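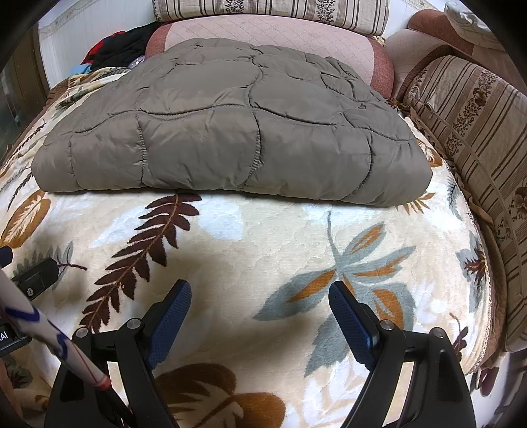

November, 7.40 in the morning. The working day was given over to the second reading of the Huvberg code of practice for household handling, and in particular to the part which governs how a domestic work area is to be left before an operator begins. The draft we inherited requires "a clear and neutral surface". I have never been content with that wording, and I am less so now. The bed had its folded quilted blanket, grey-brown and rather glossy, set on a cream plush cover printed with large leaves and a fern, with pillows behind it and clothing heaped by the wall. The gripper stood open over the near side of the cover with nothing between its blue pads. Under the draft as it stands, an assessor would be obliged to refuse the area on account of the printed cover alone. Under any sensible reading, a folded blanket on a patterned bed is precisely what a household machine will be asked to deal with. I have therefore marked the clause for revision and written "the surface as the household keeps it" in the margin, which Volkan Tatlı considers too loose.

His objection deserves to be recorded fairly. He holds that a rule which cannot be failed is of no use to an assessor, and that operators at different sites will read "as the household keeps it" as permission to do nothing at all. We exchanged two rounds of comments before nine o'clock. The compromise, for the present, is that the area may be left as found, subject to three matters being checked and written down: whether anything in reach could injure the operator, whether anything in view could identify the household, and whether anything on the surface could be damaged by the pads. I can support that.

The second of those matters occupied us until lunch. Byun's existing instruction, which we were asked to adopt whole, treats letters, photographs and screens at some length and is silent on clothing. A pile of garments is ordinary enough, but members of a household may feel otherwise about having it kept on record for years, and they are entitled to be asked. I proposed that the consent form name clothing and bedding expressly. It was agreed without discussion, and I am told the printed forms at Prarnstead can be changed before the end of the month. There are more than 200 of the old forms in the stationery cupboard. I have asked for them to be withdrawn, and not used up first, as was suggested.

Small plastic bags were also raised. The draft classes them with packaging and permits them anywhere. Hyun-seo Hwang pointed out by telephone that thin film is easily drawn in with cloth and that an operator watching the cloth will tend not to notice it. She would like loose film to be recorded wherever it lies on the same surface as the item to be handled, and moved only with the householder's agreement. I have adopted her wording almost exactly. It sits in clause 42, after the paragraph on cords and drawstrings.

1.15 in the afternoon. A short meal and then the clause on starting position. The present text reads: "The operator shall commence with the tool ready." Ready is not a condition that can be assessed. The new text requires the pads to be open, empty and within sight, with the item to be handled also in sight, and the operator's other hand out of the working area. It further requires that a pause be held in that position before any approach is made. Volkan asked for a period in seconds. I resisted this on the ground that operators will count aloud, or count badly, and that what matters is that the tool is still. We have left the figure blank, and the question will go to the technical readers.

A related point concerns shadow. Mesinetti's guidance note, which is otherwise careful, instructs operators to "eliminate shadows cast by the tool". In a bedroom with one window and one ceiling light this cannot be done, and a rule which cannot be obeyed brings the rest of the document into disrepute. The shadow of a tool across a soft cover is a plain condition of working indoors. I have replaced the instruction with a duty to avoid placing the item itself in heavy shadow where a change of stance would prevent it. The note's author may well object. I shall write to Mesinetti before the draft is circulated, as a courtesy, so that the change does not reach them first in a bundle of 50 pages.

On quilted goods there was a longer disagreement and I am not certain that we finished it. The draft sorts textiles by weight. A padded blanket and a bath towel of the same weight are placed in one class, although the first slides on itself and gives way under the pads, and the second does neither. Hyun-seo's view is that the class should follow the behaviour of the fold: whether the stack holds its edges when left alone, whether it sags, whether the layers part when one is lifted. My own view is that this is correct in principle and will be difficult to teach. Assessors like a set of scales. They can be shown a reading, and they can defend it afterwards. I suggested that weight be kept and a short description of the fold be required beside it, in the operator's own words, with no approved list of terms. She accepted this for one year only and asked that the limit be minuted. It has been.

3.50. The inspection of the tools. The draft calls for the pads and fixings to be examined at the beginning of each session, but gives no instruction as to what is to be done if a fault is found. This is a serious omission. The added paragraph provides that a tool with a loose screw, a worn pad or a shifted mount shall be set aside and labelled, and shall not be put right in the home. Small screws and strangers' bedding are a poor combination. A repair is to be made on a bench, by the person named in the site register, and the time written down. Volkan wished to allow tightening on site where the operator carries the correct driver. I declined, and he has reserved his position in writing, as is his right.

Complaint 618 was read at the close. A householder had written that the operator was courteous but had straightened the bed on arrival, and that she would have preferred to be asked. The reply previously drafted thanked her for her feedback and said nothing further. I have withdrawn it. She is right, and the new clause on leaving the area as found would have prevented the matter. The fresh reply says so plainly, gives the clause in full and invites her comment on it. It will go by post, since she wrote by post.

6.20. Remaining for tomorrow: the definition of "soft furnishing", which at present includes sofa cushions and omits pillows; the cross-references after clause 42, all of which have moved; and the letter to Mesinetti. Hyun-seo has asked whether the code should apply to practice sessions held in operators' own homes. I had assumed that it did. On looking again, the scope paragraph says "client premises" throughout, and an operator's own bedroom is plainly no such thing. I have written the question at the top of the first page in red and have sent a copy to Prarnstead for an opinion.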